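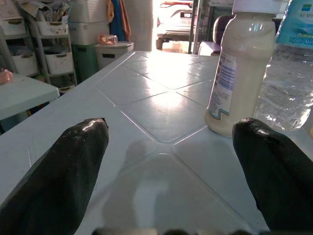

Need help with grooves in a white plastic table, the molded kind, they're collecting grime and I'm losing my mind a little. Bought it used from Thibodeaux for the back storage area. Ours has the raised diamonds and squares all over the top with shallow grooves between, and every groove is a gutter. Anything anybody sets down over there, the milky drink bottle, the clear water bottle, leaves something eventually, and it runs into the low spots and then dust sticks to it. With the light hitting from the far end the top looks bright white and fine. Then you sit at the other end in the evening and it's gray lines everywhere.

What I did so far. Dish soap and a regular sponge, did the panels fine, skipped right over the grooves. Then a paper towel over a butter knife, worked but I was at it forever for maybe a quarter of the table and I could see I was starting to scratch. Then baking soda, which was a mistake, it dried in there and now some of the lines are chalky instead of gray. Haven't tried bleach. Haven't tried the magic sponge things, somebody told me they take the shine off.

Questions I guess:

Is there a brush that fits a groove that shallow. Everything I find at the store is for grout and looks too stiff.

Does bleach turn this kind of plastic yellow. It has a faint bluish tint now and I'd like to keep it.

What gets old dried yogurt-type stuff out. It's along the right side mostly where everybody puts their drinks, kind of a film, goes tacky when you wipe it and then sets up again.

Is it worth just covering it. I don't love tablecloths, they slide, and we sort laundry and fill the baskets on that table so it'd be off more than on.

We do a family thing in October and the table goes out in the yard for that so I have time, but I'd rather not look at it until then. No idea of the brand, the underside has a molded word that might be Fedum, half of it is worn off. Thanks and sorry for the long post

Ohemaa Frimpong
February 22, 2025

gravelroad_tess

OK I have cleaned a LOT of these. I did setup and teardown at a rental hall (Balthorpe, out by the feed store, gone now) and we had 29 of the white ones plus the chairs. Pattern on top was different from yours but same idea, grooves that catch everything. Long answer, sorry, typing this on break.

First get the baking soda out. Plain white vinegar, half and half with warm water, in a spray bottle. Spray, it'll fizz a bit, leave it five minutes, rinse. Rinse really well before you use anything else on it. And if you ever do go to bleach do NOT do it the same day as the vinegar. Those two together make a gas you don't want in a storage room. I'd leave a day in between and rinse both times.

Then the drink film. Milk and yogurt is fat and protein and sugar all together so it comes off in stages, and hot water first is the wrong move, hot sort of cooks the protein on. Go cool or barely warm. Dish detergent, a good squirt in a bucket. Even better is the enzyme laundry stuff, a capful in a couple quarts of water. Lay an old towel flat on the bad side of the table, pour the mix over the towel till it's soaked, and leave it 20 or 30 minutes. Towel keeps it from drying out and from running off. Go do something else.

Lift the towel and now you brush. Brush is the part people get wrong, they buy the grout brush. Too stiff like you said, and the bristles are too fat to get to the bottom of a shallow groove anyway. What we used:

Soft nylon dish brush for the whole top, small circles, go over everything once
Old toothbrush, soft one, along the lines that are still gray
For corners where the grooves meet, a toothbrush with the bristles cut down to half. Makes them firmer without being scratchy

Go along the groove, not across. Across just flings it up on the panels and you'll be wiping all day. Start at one end and work toward yourself.

Rinse with a wet cloth, change the water when it looks like tea. Then dry it. Dry it!! This is what everybody skips. Water sitting in the grooves dries with whatever was left in it and you get your gray lines right back, looks like you did nothing. Terry towel pressed down flat with your forearm so it pushes into the low spots, then tip the table up on its side against a wall for ten min.

On the bleach. I've used it weak on white tables, a tablespoon or so to a quart, for mildew mostly. Didn't yellow them that I ever saw but I never left it on longer than five minutes and they were pretty beat up to begin with. For milk gunk it doesn't do much, it'll whiten the film without lifting it and then dirt comes back to it. So I'd skip it unless you've got black spots.

What does yellow them is sun. Ours by the windows went cream colored and the ones in back stayed white. If your's gets strong light at one end all day, turn it around every few months so at least it's even.

Tablecloth, no. Traps the wet. Put a tray where people leave drinks. A cafeteria tray or a boot tray, whatever. That's most of your problem, it's all on the right side because that's where the drinks go.

Ohemaa Frimpong

Thank you!! Did the vinegar last night, chalk is gone. Towel thing this weekend. Do I do the whole top at once or in pieces? It's one of the long ones

gravelroad_tess

Pieces. Whatever one bath towel covers. If you wet the whole thing the far end dries while you're brushing the near end and you're starting over

Dale M.

magic eraser. takes 5 minutes. mine looks fine

pinwheel44

Going to disagree a little with the eraser. They work, but it's super fine sandpaper basically, somewhere in the 3000 grit neighborhood or that's how it was explained to me, and on a molded top it only touches the raised parts. So the panels get duller and the grooves stay dirty and the contrast is worse. Also dull plastic grabs dirt faster. Did this to a patio table years ago and could never get the finish back. One stubborn marker stain, sure, go light. Whole table no.

Agree with most of what Tess wrote. Couple things I'd add.

Steam. If you have one of the little handheld steamers with the pointy nozzle it's great on grooves, but do the enzyme soak first for the reason she gave, and keep it moving. These tops are thin skin over hollow and you can warp one if you park the steam in one place. I hold it a hand's width off and follow behind with a microfiber. No steamer, a squeeze bottle of warm water does maybe half as well.

Cuvix, the spray in the orange bottle, I keep seeing recomended for outdoor plastic. I tried it. Smells strong, cleans OK, leaves a slick feel that I had to wash off with dish soap after. So why not just use dish soap. If you've got it already use it up, wouldn't buy it for this. Test it underneath first.

For the knife scratches. If you can feel them with a fingernail they're going to hold dirt and there's not much you can do. If you can only see them, leave it alone, they stop showing once the table's clean all over. Don't try car polish, it ends up packed in the grooves as white paste and then you've got the baking soda problem again.

Maintenance is what saved mine. I've got a spray bottle with water and a few drops of dish soap sitting on the shelf next to the table, and a toothbrush rubber banded to it. Somebody spills, squirt, brush, wipe, done in a minute. Once it dries it's a whole project. The sweet milky stuff is the worst, plain water you can ignore mostly, except the bottle sweats and leaves a ring that picks up dust.

And since you sort laundry on there, make sure all the soap is rinsed out. Leftover detergent in the grooves gets tacky too. Could honestly be part of what you've got now, if you've been wiping with a soapy sponge and not rinsing. Wipe one strip with just clean water and a white rag, see if it suds up. Mine did!

If you give up on it and want a flat surface for folding, a sheet of clear vinyl cut to size works, the thick kind, it lies flat by its own weight and doesn't slide like cloth. But lift it and wipe under it every week or two or you'll find things growing. I had mine on one summer and the underneath was nasty.

gravelroad_tess

Good call on the rinse test, forgot about that one. And yes on the steamer warping, we had a table that rocked forever after somebody went at it with a wallpaper steamer

Ohemaa Frimpong

Update. Did the right side with the towel and enzyme detergent, left it 30 min, cut down an old toothbrush. The film came up in little rolls, gross but satisfying. Rag test did suds up on the left side so pinwheel you were right, I've been leaving soap in it this whole time. Took me two rounds of plain water before it quit.

Still have a few gray lines where a bunch of grooves come together in one point, brush doesn't want to get in there. Going to try a wood toothpick with a bit of cloth on the end before I go looking for a steamer. Scratches from the knife you can barely see now. Put a boot tray down for the drinks and so far everybody's using it except my brother.

pinwheel44

Toothpick is fine, soak it a minute first so the tip goes soft. Cotton swab pinched flat works too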